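Lillia-Saison 2 startet im November: Kowalchuk zieht ein

Gestton, im November. Ich darf endlich reden! Seit Wochen sitze ich auf diesem Update für Lillia, und jetzt ist es so weit: Die zweite Saison geht noch diesen Monat live, auf PC und Konsole gleichzeitig, um 18 Uhr.

Ich bin Océane Després, leite bei Dromeck das Leveldesign, und meine neue Lieblingskarte heißt Kowalchuk. Eine Hafenstadt im Nebel, mit Seilbahnen über den Docks (ja, man kann von dort abspringen, und ja, das tut weh). Dazu kommen 11 neue Ausrüstungsteile und zwei Heldinnen, von denen ich eine noch nicht verraten darf. Die andere legt Fallen und ist furchtbar schlecht gelaunt, ich liebe sie.

Aus der Beta haben uns 3.683 Rückmeldungen erreicht. Viele davon drehten sich um die Wartezeiten in der Rangliste, also haben wir die Spielersuche komplett neu gebaut. Und die Schrotflinte ist schwächer geworden, tut mir leid, Leute!

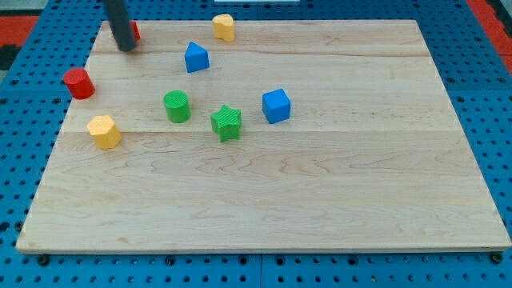

Bunte Holzformen auf einem Ahornbrett. Foto: Dromeck

Das Update ist für alle kostenlos, der Saisonpass bleibt beim alten Preis. Testschlüssel für Redaktionen verschickt unser Pressebüro in Gestton, schreibt uns einfach über das Presseformular auf der Website.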